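3.2 Datenerhebung im studentischen Teilprojekt

Die Erhebung der Demonstrationsdaten wurde im Rahmen des Projektseminars Skikinside durchgeführt, das sich an Masterstudierende der Automatisierungstechnik richtet. Jede Gruppe übernahm eine Aufgabenklasse und war für Versuchsplanung, Aufnahme und Annotation selbst verantwortlich. Die hier ausgewertete Gruppe (Rathjen, Tamihana) bearbeitete die Klasse »flächige Textilien«, die im Vorgängerdatensatz Dilier nur mit kurzen einhändigen Sequenzen vertreten war.

Vorgesehen waren 400 Demonstrationen. Nach Sichtung durch ein zweites Gruppenmitglied verblieben 392 im Datensatz; die übrigen wurden wegen unvollständiger Greiferdaten verworfen. Eine Sequenz galt als vollständig, wenn die Öffnungsweite beider Greifer und das Kopfkamerabild über die gesamte Dauer vorlagen. Lücken wurden nicht interpoliert.

Die Demonstrationen erfolgten mit zwei handgeführten, kabelgebundenen Greifern ohne Roboterarm. Der Verzicht auf Teleoperation verkürzt die Einarbeitung der Studierenden erheblich, verlagert jedoch das Problem der Erreichbarkeit in die Nachverarbeitung: Trajektorien, die am Zielsystem Gelenkgrenzen verletzen, müssen nachträglich erkannt werden. Hierfür wurde das von Karimi und Sperling betreute Prüfwerkzeug Bajpai eingesetzt. Abbildung 4 zeigt den Aufbau mit einem hellen Tisch, einem flach liegenden weißen Tuch und einem dünnen Metallstab, der an beiden Enden gegriffen ist.

Die Aufgaben mit Stab stellen höhere Anforderungen an die Koordination als die reinen Faltaufgaben, weil beide Greifer über das starre Objekt kinematisch gekoppelt sind. Abweichungen im relativen Abstand der Greifpunkte führen zu Schlupf oder zu Verspannungen. 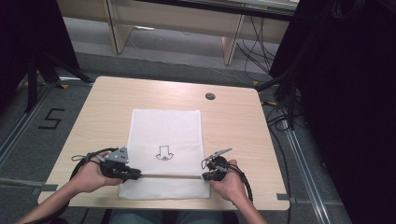

Abbildung 4: Beidhändige Führung eines Metallstabs über einem Tuch mit handgeführten Greifern, Ansicht der Kopfkamera.

Für die Auswertung wurde der Abstand der Greifpunkte daher als zusätzliches Merkmal mitgeführt. Er ist in den Faltaufgaben frei und in den Stabaufgaben annähernd konstant, sodass sich beide Aufgabentypen bereits anhand dieser Größe trennen lassen. Die Annotation der Phasen (Annähern, Greifen, Führen, Ablegen) nahmen die Studierenden manuell vor. Strittige Phasengrenzen wurden mit Nepia abgestimmt und im Protokoll vermerkt. Das Training der Basisstrategie auf diesen Daten ist Gegenstand von Abschnitt 3.3.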